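Treltham Guest Studio: Common Questions

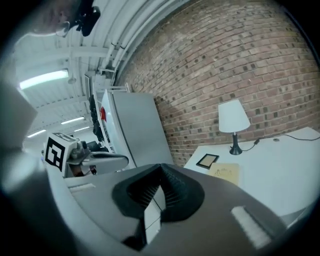
Can I move the table lamp?
Yes. Switch it off at the switch on the cord first, and keep the cord clear of the table edge.

How do I clean the white shade?
Use a dry cloth. Water leaves rings on fabric.

May I hang things on the brick wall?
No nails or tape, please. Small frames can stay on the table.

Who do I ask about a replacement bulb?
Blandine Royer, at the desk until 5.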